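The Night Shift on the Baby Floor

The woman who runs the newborn intensive care unit at Fillwood does not want her name in this article. Her mother reads everything, she explains, and will call to ask why she wore that cardigan. So she is the charge nurse, which is what most of the parents call her anyway, when they aren't calling her at 4 a.m. to ask whether a yawn is normal.

"A yawn is normal," she says. "I've said that more than I've said my own phone number."

We meet on a Tuesday in the parents' lounge, a room with two couches and a coffee machine that takes only exact change. She has been on the unit long enough to have cared for a baby whose mother she also cared for. She finds this alarming.

"I looked at the last name on the chart and went and sat in the supply closet for a minute," she says.

The smallest baby on the floor when I visit weighed 700 grams at birth. The record on her watch, if that's the word, was 556. She doesn't like the word.

"People want a record. They want me to say he's a linebacker now. He's in second grade and he hates peas. I think that's better."

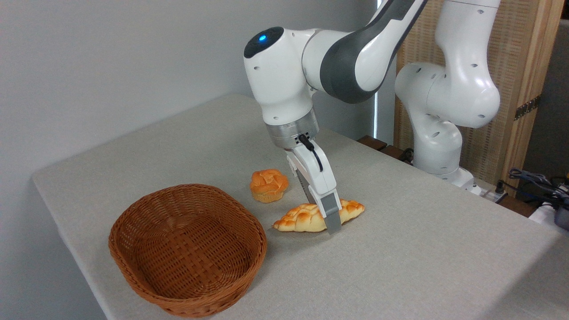
4 min read

Her own route here was not a calling, and she is tired of being asked for one. She had applied to work in orthopedics because the hours were good. Orthopedics was full. "Somebody in the office said, how do you feel about babies? I said fine. That was the interview."

The first month she cried in her car most mornings, then drove home and slept badly. By the second month she was crying only on Fridays. She tells this as a success story.

Much of the job, she says, is the parents. Mothers arrive in wheelchairs, a day out of surgery, and apologize to everyone. Fathers read the monitors. "They become experts in about an hour. I had one correct my pronunciation of saturation." She let him have it. His daughter went home after 237 days, and he asked if he could keep the chair.

Could he?

"It's a hospital chair. It's a terrible chair. I told him to ask Kwan."

Kwan is the family fund that pays for parking, meals and the odd motel room, and it did not have a policy on chairs. Its money goes mostly to people who live past Iltia, where the bus stops running at six and a visit to your own child can eat a day's pay. She gets less funny when she talks about this.

"You can't tell someone to come hold their baby and then charge them to park. I mean, you can. We did for years."

Not every story on the unit goes the way the second grader's did. She won't tell me those. They belong to the families, she says, and some of the families still write to her. She answers all of them by hand, with stamps. A few have had other children since and send school pictures, which go in a drawer at home with the takeout menus.

I ask what she would want a new parent to know, walking in on the first night. She thinks about it while the coffee machine refuses my dollar.

"Eat something. Learn one nurse's name. Don't look it up on your phone." She reconsiders. "You'll look it up on your phone. Then come ask me, and I'll tell you which parts are garbage."

Does she ever think about orthopedics?

"They had an opening in April," she says. "Days only, weekends off. I printed out the form."

The form is under the menus. She has to go; someone in bed two's family has a question, and she can see from the door that it's about a yawn.

The parents' fund at Fillwood accepts gas cards and grocery cards at the front desk. Knitted hats are welcome, though the unit asks that you leave off the pompoms.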